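Southpaw switch at 21 - worth it or not?
Boxing Chat > Training and Technique
11 replies

jab_and_tonic wrote:
Evening all. I'm 21, been boxing two years at a small club, four amateur bouts (won three, and the one I lost I properly lost). Orthodox the whole way. I'm right-handed for writing but left-footed at football, and my coach has started putting me southpaw for the last round of pads because he reckons my back hand has more snap from that side.

Problem is my jab has gone to pieces. I've got a bout in May and I'm stuck between two stances. Has anyone switched this late and stuck with it?

oldgumshield wrote:
Don't. Not with a bout coming. Box the way you know, win or lose, then play about with it over the summer.

I say this as a man who switched before a club show because somebody told me I looked like a natural. I walked on to right hands for three rounds. My mum was there.

Petra_on_points wrote:
I'll go the other way. I switched at 23 and it was the best thing I did. But I did nothing else for four months, no sparring for the first six weeks, just footwork and the jab. Lead foot outside theirs, over and over, until I was sick of it.

What does your coach want you to do in the actual bout? That's the bit missing from your post.

jab_and_tonic wrote:
He says "see how it feels on the night", which is a bit vague for my liking!

oldgumshield wrote:
That's a terrible answer from a coach and you can tell him I said so.

nramanauskas wrote:
Normunds Ramanauskas here, some of you know me from the old board. I coach juniors at Nemedard and I've had seven kids change stance over the years. Five stayed changed and two went back, and I was wrong about which ones beforehand, so take all this with some salt.

What I look at is where the weight goes when they're tired. Put him on the bag until he's blowing and tell him to forget about stance. If he drifts back to orthodox every time then that's home and I'd leave him there. If his feet get muddled and he squares up, he hasn't got a home yet and you've got something to work with. 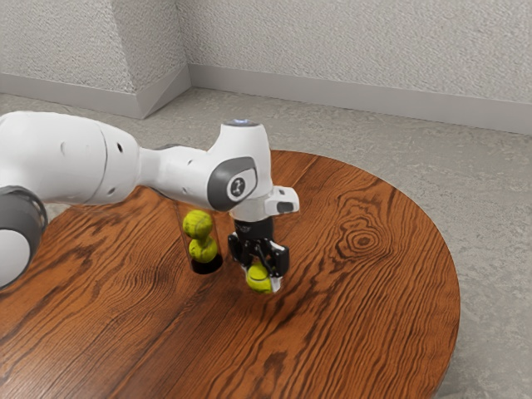
The other thing is the lead hand. People think a converted southpaw gets a big left and that's the prize. For me the prize is the strong right hand out in front, and a lad who's right-handed can do lovely things with a right jab and hook once the feet have settled. It takes a while though. I'd want 900 clean jabs a week off that side before I let him spar with it, and I do mean clean, chin down, hand back home.

Petra_on_points wrote:
Agree with nearly all of that. The lead hook is where I got most of my joy. Not sure about the tired test, mind - I drifted back to orthodox for months and still ended up a southpaw.

nramanauskas wrote:
Fair enough, you're stubborn. Did you start with the feet or the hands?

Petra_on_points wrote:
Feet. Tape on the floor at Echevarría's old gym, when it was still over the carpet shop. Stairs were a warm-up on their own.

canvasback83 wrote:
Going to be the awkward one. Why pick at all? Plenty of lads switch mid-round now and it causes no end of bother. I went to the Mamurora open show last year and the best kid on the bill must have changed stance every time he came off the ropes.

oldgumshield wrote:
And how many bouts had he had? You're talking about someone who can already do both. OP has had four and says his jab's fallen apart. Switching with no jab is just getting hit from two directions.

canvasback83 wrote:
Didn't say do it in May. I said don't bin it.

jab_and_tonic wrote:
Thanks everyone, loads to chew on. Did the tired test tonight after circuits (six rounds on the heavy bag, legs like string) and I went orthodox every time bar once, when I think I just tripped.

So I'm boxing orthodox in May and I've told the coach. He was fine about it, bit of a shrug. I'll do the right jab at home in the mirror and start again properly in the summer. Petra, could you put up that footwork drill with the tape? I had a go from memory and ended up in the sofa.

Petra_on_points wrote:
Will type it up tomorrow, it's easier with a diagram and I can't draw. Good luck with the bout, and come back and tell us how you got on!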